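Home Science Animals Food Games Ask Us For Teachers

Steam! How water cooks your dinner

Posted 4/14/18

Ever seen the white cloud puffing out of a kettle? Quick question. Is it steam?

Nope! Well, sort of. Keep reading.

What is steam, then?

Water comes in three kinds. Ice is the hard kind. Water from the tap is the runny kind. And then there's water that is a gas, all spread out in the air, which you can't see at all. That last one is steam.

All water is made of teeny tiny bits called molecules. Way too small to see, even with the microscope at school. In ice they stay in their places and just wiggle. In runny water they slide past each other, like kids in a busy hallway. Heat the water up and they go faster and faster. At 212 degrees Fahrenheit (that's 100 Celsius) they have enough energy to burst out of the water in big bubbles. Boiling!

Steam takes up LOTS more room than water. Fill one cup with water, boil it all away, and the steam would fill more than a thousand cups. That's why a pot lid rattles. All that gas needs to get out somewhere.

So what's the white cloud?

Look closely at a kettle next time (from far back, with a grown up). Right at the spout there's a small clear gap. Looks like nothing is there. Thats the real steam – invisible, and super hot. A little farther out it hits cooler air and turns back into tiny drops of water. Those drops are the white part. So the cloud from a kettle is made like a cloud in the sky, only smaller and in your kitchen.

Turning from gas back into water has a name. Condensation. Long word, easy idea. You've seen it on the bathroom mirror after a shower, and on a cold glass of lemonade in summer.

Cooking with no water touching the food

People have been steaming food for thousands of years. Fish, rice, dumplings, buns, corn, even cake. You put a little water in the bottom of a pot. The food sits up above it on something with holes. Lid on top. Water boils, steam goes up, food gets hot.

Bamboo baskets are great for this. Bamboo is light, it's strong, and it doesn't get hot as quickly as metal does. And guess what, bamboo is really a grass! A giant grass. Some kinds can grow almost 3 feet in one day. 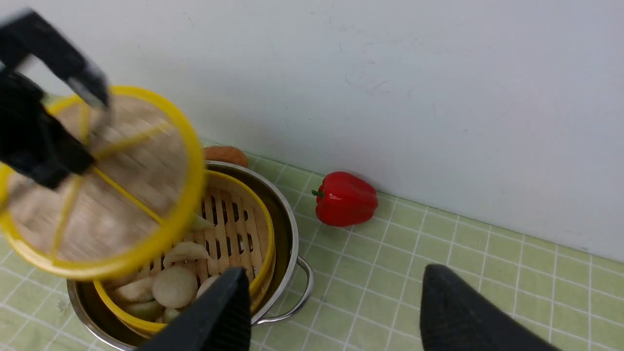 Why is steam so hot?

OK this is the weird part.

Put your hand in a warm oven with no food in it and the air feels hot but you're fine for a second (don't actually go try it). Steam from a pot can burn you right away, even though the oven may be a lot hotter. How come?

It takes a ton of energy to turn water into steam. The steam carries all that energy along with it. When it touches something cooler, like a dumpling or a carrot, it turns back into water and hands the energy over. All of it. Right there on the dumpling. Then more steam comes, and does the same thing again.

Great for dumplings. Very bad for fingers. Steam burns are nasty, so lids are a grown up job.

The lid matters too

A glass or metal lid is smooth, so steam turns to water on the inside and drips down. Plip plop, soggy buns. A woven lid lets some of the steam sneak out through the weave, and the bamboo soaks up a bit of water too. Fewer drips.

Weaving is just over, under, over, under. Try it with paper strips on a rainy day. It's harder then it looks at the corners.

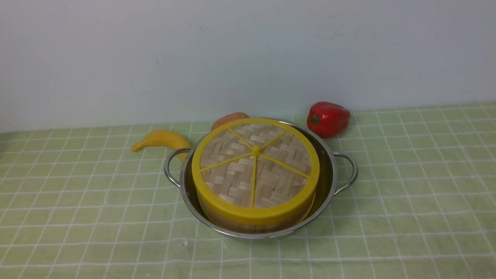

A bamboo steamer sitting in a steel pot. The lid has a basket weave.

Up, up, up

Steam is lighter than the air around it, so up it goes. Cooks use this. In the September issue we told you about the Nundis Noodle House, where they stack the baskets in a tower. Same steam, lots of dinners. The kitchen makes 186 buns before lunch, and on the day of the town fair they made 800!

The basket at the bottom gets the steam first, so it usually cooks quickest. Smart cooks put big thick things low down and small thin things up top. Or they swap the baskets around halfway.

But the steam has to get through the floor of each basket. Solid floor = no dinner. So there are slots or gaps. Big enough for steam, small enough so nothing falls in the water. People often put cabbage leaves or paper under sticky food, and if you use paper you poke holes in it first. 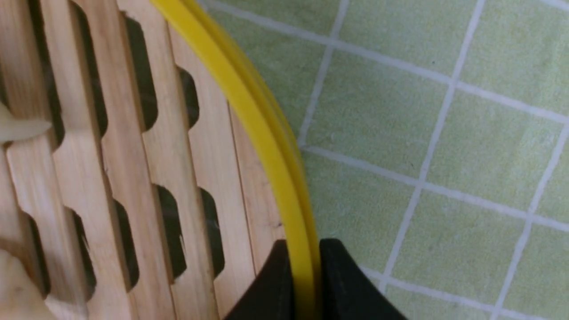
Pale wooden slats with slots in between.

Not only for dinner

Steam pushes. Remember how it needs more room than water? Trap it in a strong metal tank and it shoves hard on everything. About 300 years ago people began using that shove to pump water out of mines. Later came steam trains and steam ships.

The old train at Sullum still runs in summer. Its tank holds 2594 gallons of water, and it needs a refill before the trip home! The bigger one at Nisard holds 2905 gallons. Both go choo because used steam gets puffed out of the chimney in bursts.

And most power stations still use steam today. They heat water, the steam spins a giant fan called a turbine, and that makes the electricity. So your night light might be running on steam. Cool, huh?

Try it: make it rain in a bowl

No stove needed. Get a grown up for the hot water bit.

1. Find a wide bowl or a shiny pot, a small cup, plastic wrap and a few ice cubes. Make sure the bowl is dry and there's nothing in it.
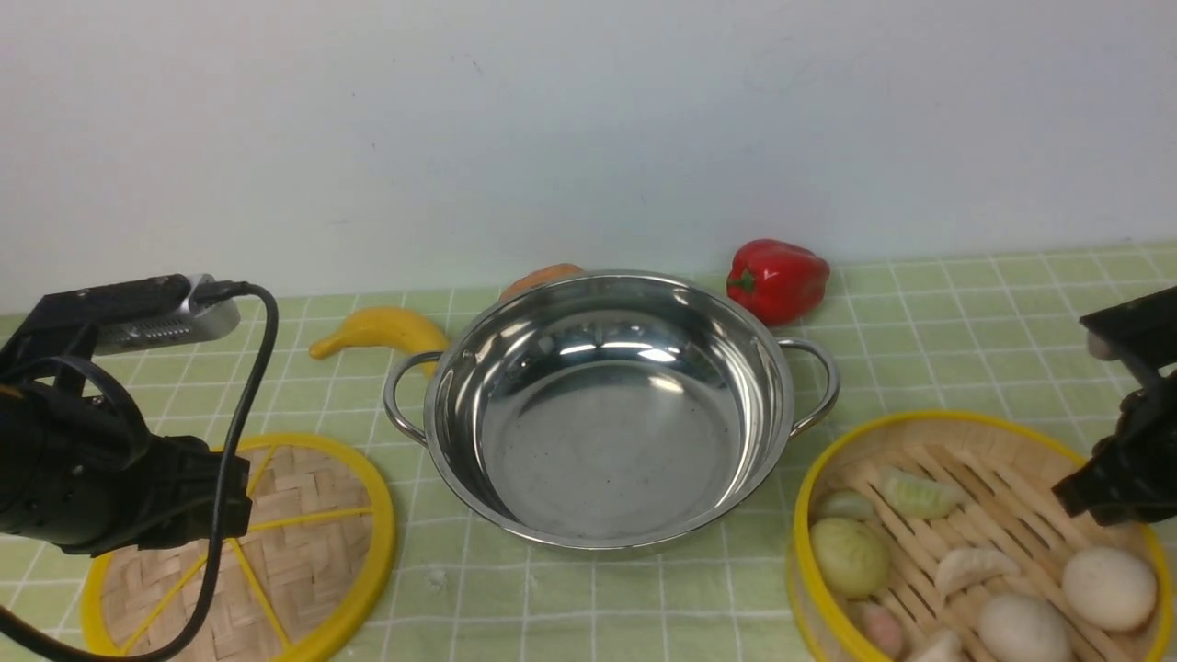 2. Stand the small cup in the middle. Leave it empty.

3. Ask your grown up to pour warm water around the cup, maybe an inch deep. Not IN the cup.

4. Cover the top with plastic wrap. Tight.

5. Put the ice cubes on the wrap, right over the cup. They'll make it sag a little. Good.

6. Wait 20 minutes. Go read something. Then look under the wrap for drops.

Any water in the cup? It went up as a gas, hit the cold wrap and came down as rain. If not, try warmer water or more ice.

Words to know

Molecule – a tiny bit of something, like water
Evaporate – turn from liquid to gas
Condense – turn from gas back to liquid
Turbine – a big fan that steam or water or wind can spin

Next time: why does popcorn pop? (Hint, theres steam in it.) Send your guesses to the Aliyu Kids Science Page.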